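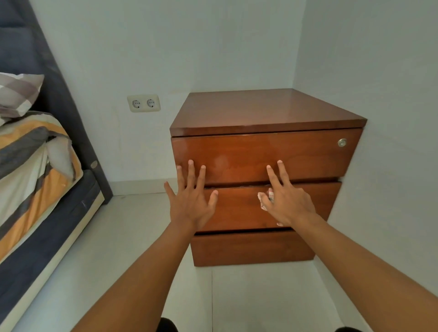 Doma Furniture Wax, Clear

Item 1013
Made by Hiresstead
Size: 28 oz can
Finish: soft sheen
For indoor use only

Doma is a paste wax for finished wooden furniture. It goes on over varnish, shellac, lacquer and cured oil, and leaves a thin coat that can be buffed to a soft shine. It contains beeswax, carnauba wax and mineral spirits. There is no dye in the clear version, so it can be used on light and dark woods alike.

We have sold Doma under this name since we moved production to the Jardine Street shop. The recipe has not changed. The can has, and the lid now has a deeper lip that is easier to pry up with a coin or a flat screwdriver.

What it is good for

Chests of drawers, nightstands, tables, bookcases, chair frames, bed frames and picture frames. It can be used on drawer runners too, where a small amount rubbed into the wood will help a sticking drawer slide. Wipe old dust and wax off the runners first or the new wax will just pack on top of it.

Doma is not meant for floors. It makes them slippery. It is also not a good choice for cutting boards, salad bowls or anything else that touches food, or for kitchen counters that are wiped down with soap every day. For those, see Irnon Board Oil.

Do not use it on bare wood that you plan to paint or varnish later. Wax gets into the grain and new finish will not stick to it.

Before you start

Empty the top of the piece and dust it. If the surface feels greasy, wipe it with a cloth dampened with water and a drop of dish soap, then with a second cloth and plain water. Let it dry for an hour. Old polish that contains silicone can leave streaks under the wax, and mineral spirits on a rag will take off most of it.

Try the wax on a spot that does not show, such as the back edge of a side panel. Shellac on older pieces can be soft. If color comes off on the rag, stop and write to us before doing the rest.

How to apply

Fold a cotton rag into a pad and take up a little wax, less than you think you need. Rub it on in small circles, then finish with straight strokes along the grain. Work on one face at a time. On a chest of drawers, do the top, then the sides, then the drawer fronts one after another.

Wait 15 minutes. The wax will turn from shiny to dull. On a cold or damp day it can take twice as long.

Buff with a clean cloth. An old T-shirt works well if the seams are cut off. Turn the cloth often. If it starts to drag, there is too much wax on the surface, and a few more passes with a fresh side will usually clear it.

Leave the piece overnight before putting lamps, books or glasses back on it. A second coat can go on the next day. We do not see much gain from a third.

Around locks, knobs and hinges

Take knobs and pulls off if you can. Around a keyhole lock, use a cotton swab or the corner of a rag and keep the wax out of the opening. Dried wax in a lock picks up dust and the key gets hard to turn. If some does get in, a wooden toothpick will bring out most of it. Wax on the metal does no harm and can be buffed off with the rest.

How long it lasts

On a bedroom piece that is not handled much, one coat lasts most of a year. A desk or a dining table will want more wax every three or four months. When a dry cloth no longer brings the shine back, it is time for another coat. Dust with a soft dry cloth in between. Spray polishes will soften the wax and should be kept off it.

Coverage

One can covers 600 square feet in a single thin coat. A three-drawer chest takes a couple of spoonfuls, so a can will last most homes for years. Keep the lid tight. If the wax dries out and cracks, stir in a teaspoon of mineral spirits and leave it closed for a day.

Safety and storage

Flammable. Keep away from flame and pilot lights. Use with a window open. Wear gloves if your skin is sensitive to solvents. Keep out of reach of children and pets. Lay used rags flat outdoors to dry before throwing them away. Store the can between 40 and 80 degrees F. If it has been in a hot garage it may separate, and in that case let it cool to room temperature and stir.

Questions from customers

Will it hide scratches?
Fine ones, yes. Clear wax will not color a scratch that has gone through the stain. Use the brown version for that, item 1014.

Does it smell?
Like mineral spirits for a few hours, then faintly of beeswax. If you are waxing a bedroom piece, do it in the morning.

Can I use it over water rings?
Take the ring out first. Wax over a white ring will seal it in.

Can I use a power buffer?
Yes, on large flat tops, at low speed with a soft pad. Use your hands near edges and moldings.

Customer comments

"Used it on my mother's old dresser. The drawers slide now, too." Kanini Mushi

"Good wax. The can is bigger than I needed and I would like to see a small size." Bogdan Gajewski

"I put it on too thick the first time and it stayed sticky. Took it off with mineral spirits, did it again thin, and it came out fine." Waldemar Bielecka

Ordering

Sold singly or in a box of 2. Ships by ground only, because of the solvent. Orders placed before noon on Friday leave the shop the same day. Unopened cans can be returned within 30 days. For trade orders, write to Edmund Czarnecka in the Hiresstead office.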